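When the Jaws Close but the Garment Slips: Finding a Grip Fault on a Hand-Held Gripper

Posted October 8, 2020
Rusico workshop pages, Handling section

This page explains how to find and repair a fault that cost us many hours in the folding work. We use hand-held grippers with two curved jaws and rubber finger pads, and a person carries them to show the motion that the robot must learn later. The fault is easy to describe. The jaws close, the log says they are closed, and the garment slides out on one side. With thin shirts we did not notice it for a long time. With puffy jackets it appears very fast, and the jacket usually turns in the air before it falls.

We first thought the operators were lifting too quickly. That was a wrong idea and I ask you not to begin there. In our Zastidmont set we had 1,101 lifts, and 90 of them were marked as dropped. When we sorted the drops by gripper, nearly all came from the same tool.

What you need

A small screwdriver that fits the jaw screws. A soft cloth. Isopropyl alcohol. A strip of plain paper. One soft, thick garment, folded. Spare finger pads of the same type as the old ones. Please do not mix types, even if they look similar.

Before you start

Disconnect the battery or the cable if your gripper has a drive. On the Duan model the jaws can close by themselves when power returns, and the linkage is strong enough to hurt a finger. We had one pinched thumb in February, not serious, but it happened because the tool was only switched off and not disconnected. Keep your fingers out of the openings in the jaw arms also when the power is away. The jaw spring stays loaded.

Step 1. Repeat the fault slowly

Lay the folded garment on a bed or another soft surface. A hard table hides the problem, as the garment does not sink and both pads find it at the same height. Bring the jaws to the two sides of the bundle and stop when both pads touch. Do not lift yet. Look at each pad from above and then from the side.

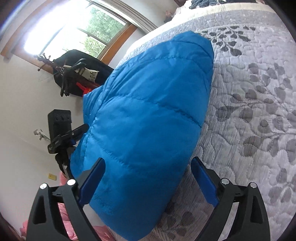 Puffy jacket on the bed, one finger pad against each side of the bundle.

Now close a little more and watch which side of the fabric moves first. On a healthy tool the two sides give in almost equally. On our bad one, the left side was pressed deep while the right pad only stroked the nylon. Repeat this 4 times, and turn the garment around after the second time. If the weak side stays with the tool, the fault is in the gripper. If it goes around with the garment, your fold is uneven and you can stop here.

Step 2. Check the pads

Put the paper strip between the closed pads and pull gently. It should resist along the whole width of the rubber. If it comes out easily at one corner, the pad is tilted or worn. Wipe both pads with alcohol and let them dry completely, then try again. Down jackets often carry a coating that makes the rubber slippery, and cleaning alone repaired one of our spare tools.

Step 3. Check the pivot screws

Hold the base still and push each jaw sideways with one finger. You should feel no click. If there is a click, tighten the screws near the pivot points in small turns, going from one jaw to the other. Stop when the click is gone. A screw that is too tight is also a fault — the jaw then closes late, and the paper test will look good while the real grip is bad.

In our case one screw was loose enough to turn by hand. We found later that the Jekwood mounting kit had been fitted over it, so the daily check did not reach it.

Step 4. Set the closed position again

After any work on the screws, the old closed value is not valid. Open the jaws fully, close them on nothing, and save the new value. Our bad tool was still reporting 381 when closed, the same number as before the screw came loose, and this is why the log looked correct during the whole time.

Step 5. Lift test

Connect the power again with your hands away from the jaws. Grip the same garment, raise it to the height of your knee, and hold it there while you count slowly to ten. Do it over the bed. If it slips, go back to step 2 and change both pads together, also if only one seems worn.

What to do with the old recordings

Do not delete them. Mark every lift made with the faulty tool, including those that succeeded, and keep them out of training until a person has looked at them. In many of our good lifts the operator had tilted the wrist to help the weak side, and a robot would copy this tilt.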